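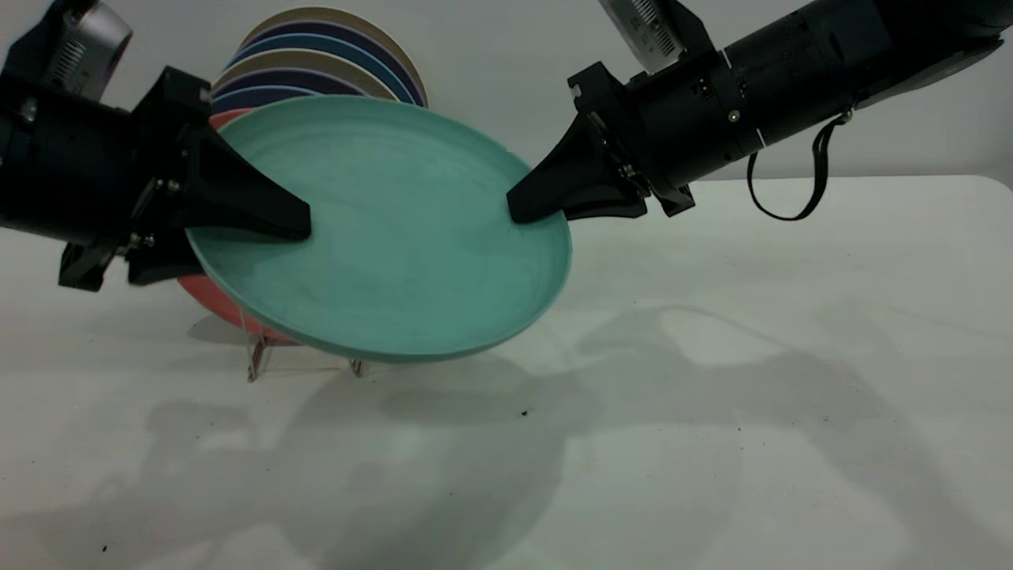
**Ticket:** Right arm lets go during two-arm plate lift
**Opened by:** Greer Urquhart, Wuston student robotics club
**Assigned to:** Müzeyyen Gökçe, then me, then Müzeyyen again
**Status:** open, then closed, then open, now closed
**Date:** September 2022

**What's wrong**

The job is to take a plate out of the rack with both arms, hold it up, and put it back. We have had this on the board as "nearly done" for long enough that the ink has gone brown. The left arm behaves. The right arm grips, lifts, holds for a bit and then relaxes its finger, as though it has remembered something it left in the oven. The plate swings down on the left side and we all make the same noise.

It happens on some lifts and not others. No error on screen. The log says `hold OK` right up to the moment it isn't.

**What we expected**

Plate stays up until told otherwise.

**Setup**

- Both arms, wedge fingers, pushing on the inside of the plate
- Clear rack, plates standing on edge
- Lift script from the Kirberg branch, with Bronwyn's changes
- Grip force set to 500 on both sides (units unknown, see below)
- Hold time 14 seconds

**Log**

**Greer:** Swapped the right finger for the spare. Same thing. Swapped it back. Same thing, but now with a screw left over.

**Müzeyyen:** Where was the screw from?

**Greer:** Found its hole. Back of the finger mount. Tightened the others while I was there. No change to the fault, though the arm rattles less, so call it a service.

**Bronwyn Ashby:** Could it be the plates? Some are more slippery than others.

**Müzeyyen:** Tried each colour in turn. It dropped its side of every one of them at least once. It is a very fair-minded fault.

**Greer:** Wiped the fingers with a damp cloth and dried them. Two good lifts, and I wrote "FIXED" on the board. Third lift failed. Rubbed out "FIXED". Please can people stop photographing the board.

**Müzeyyen:** Turned grip force up on the right from 500 to 700. The plate then shot sideways out of both grippers and into Bronwyn, who caught it. Put it back to 500. Nobody is to try this again, including me.

**Bronwyn:** I would like the catch recorded somewhere.

**Müzeyyen:** Recorded.

**Greer:** Swapped the power leads over, left to right. Fault stays on the right arm. So it's not the supply.

**Me (Noeline F.):** Taking this over for a bit. For anyone reading later, there are two Noelines in this club and I'm Fairweather. Noeline McAlister looks after the laptops and has asked me to say she has never touched the lift script.

**Noeline F.:** Ran the right arm with nothing in it. Closed the gripper on thin air and left it. It relaxed after 7 seconds. Did it again, 7 seconds. And again. So it does this with no plate at all, and it does it on time, and we've spent two club nights cleaning crockery.

**Greer:** But it sometimes holds the whole way?

**Noeline F.:** Yes, if the other arm moves during the hold. When the left one makes a little correction, the script sends the grip command again to both sides and the right arm's clock starts over. If the left has nothing to correct, the right just sits there until it gets bored. Good lifts were the wobbly ones.

**Müzeyyen:** So the tidier our lift, the more likely it was to fail.

**Noeline F.:** I'm afraid so.

**Noeline McAlister:** Is there an idle setting on the gripper itself? The old Nekinberg one had that. It let go after a while so the motor didn't cook.

**Noeline F.:** There is. Page at the back of the settings menu, under "Other". Left gripper: off. Right gripper: on, 7 seconds. I would love to know who thought that belonged under "Other".

**Greer:** The right one was put back to factory settings in March when we changed the cable. I did that. I'm telling you before someone looks it up.

**Fix**

1. Stop the script and park both arms. Take the plate out first.
2. Open the settings for the right gripper and go to Other > Idle release.
3. Set it to off. Press Save. Going back a page without pressing Save throws the change away and says nothing.
4. Turn the gripper off and on again, then go back in and check it still says off.
5. Do the same check on the left, even though it's fine.

Then run the empty hold test (`hold_test`, no plate) and watch the full 14 seconds. If either finger moves, stop there and add to this ticket.

**Closed.** Eight lifts in a row, all held.

**Reopened (Greer):** Did it again this evening. Right side, same spot in the lift.

**Müzeyyen:** Idle release is back on. Did anyone press Save?

**Greer:** I pressed Save on the left one.

**Noeline F.:** Set, saved, power cycled, checked. I've also put a line at the top of the lift script that reads the setting from both grippers and refuses to start if either is on. The message it prints is polite. Bronwyn wanted it to name Greer and was outvoted, narrowly.

**Still to do**

- Motor warmth. With idle release off there is nothing to stop a gripper squeezing all evening, so don't leave one closed while you go for a cup of tea. Müzeyyen is adding a limit in the script, one that warns first.
- Find out what 500 means. The manual says "force value", and the only other number near it is 3,920, which it calls the "upper value". Grams? Nothing? We are nowhere near it, and having seen what 700 does I'm in no hurry.
- Write the gripper settings on a card and tape it inside the lid of the toolbox. Both sides, left and right, with a space for who last changed them.
- Put the plate colours back in the order the script expects. Someone has been arranging them nicely.

**Closed again.** Greer has the pen for the board but has agreed to leave it until after the next club night.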